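Surface Cleaning and Water Use in Shared Student Housing
Project report, Household Materials and Maintenance
Aldo Palumbo
June 11, 2026

1. Background

Residents of shared housing tend to clean every hard surface with the same product and the same amount of water. Ceramic, stone, steel and plastic do not respond alike to this treatment. Glazed tile tolerates most household cleaners, while marble is a calcium carbonate stone and is etched by even weak acids such as vinegar or lemon juice. The purpose of the project was to compare three cleaning routines in terms of water use and remaining residue, and to draft a one-page guide for the Rastau residence.

2. Surfaces considered

Floors make up the largest cleaned area in most units. Glazed ceramic does not absorb water to any meaningful degree, but the grout between tiles does, and residue from an overdosed detergent collects there first. Dried detergent film is easiest to find at a low viewing angle, where it dulls the reflection of a window or lamp.
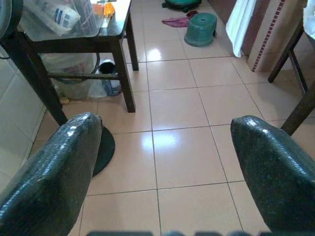

Figure 1. Beige ceramic floor tile with darker grout lines.

Natural stone was treated as a separate category. Polished marble should be cleaned with a neutral product, wiped with clear water and dried by hand. Abrasive powders are excluded. Sealed stone still etches, as a sealer slows staining but does not prevent a reaction with acid at the surface.

Stainless steel was included in the form of bowls and sinks. The usual complaint is spotting from hard water, a mineral deposit that a neutral cleaner does not remove. Diluted citric acid works well on steel, which creates a practical problem: the bowl is often treated while standing on the counter, and drips reach the stone. The guide therefore asks residents to treat steel items in the sink. 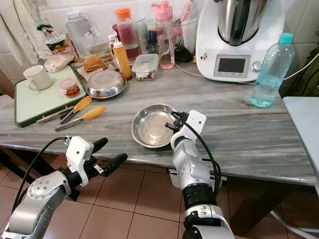 3. Method

Three routines were compared on glazed tile.

Routine A: bucket and mop, Jondar neutral concentrate, 2000 ml of water per room.
Routine B: flat microfiber pad, the same concentrate, 200 ml of water applied by spray bottle.
Routine C: flat microfiber pad, plain water, 200 ml.

Each pad was machine washed without softener before use. Soil was simulated with a cooking oil and flour mixture, spread with a roller and left overnight. Residue was sampled by wiping a taped square with a pre-weighed Rollitz cloth, which was then dried and weighed again. A total of 84 samples were collected during June, divided equally among the routines.

Folding tables and other plastic tops were not sampled. They scratch easily, and residue held in a scratch cannot be picked up consistently by a cloth. They appear in the guide with a single instruction – soft cloth, neutral product, no scouring pad.

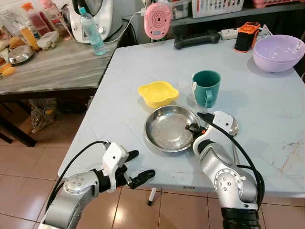 4. Results

Routine B left the least residue by weight. Routine A came second, with most of the difference found in samples that included a grout line. Routine C removed the flour but left a visible oil film on nearly every square.

Water use differed by a factor of ten between A and the other two. For the Sorrentino wing alone, switching from A to B would save around 263 liters over a semester at the present cleaning schedule. The estimate does not include water used to wash the pads, which depends on how full the machine is.

5. Limitations

The soil mixture was greasier than ordinary floor dirt and probably favors any routine with detergent. Only one concentrate was tested, at one dilution. Humidity was not controlled, and cloths weighed on damp days may read slightly high. Marble and steel were handled from published care advice and were not measured.

6. Further work

A second round should test Routine B at half the detergent dose and sample grout separately from tile. Pad washing needs its own water figure. The draft guide is attached as Appendix A, and the weighing records are in Appendix B.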